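Week 4 notes - home heating and leaky ducts

OK, so last time I got carried away with furnaces and we never reached the ducts! Today is all about where the warm air goes once it leaves the box. In our Rinley house (the practice one, not the real one), 300 cubic feet a minute goes in and 58 of it never makes it to a room.
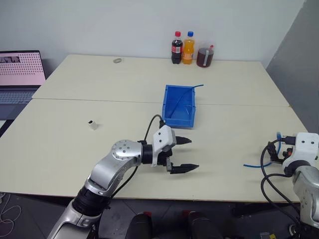

Most of that slips out at the joints in the attic, so the fuel gets burned and the attic gets toasty. Work out the share lost before you touch the Fokmont worksheet - you'll need it for problem 7. Round however you like, just show me the units, please!

Reading for next time: the Dritlow chapter on heat pumps.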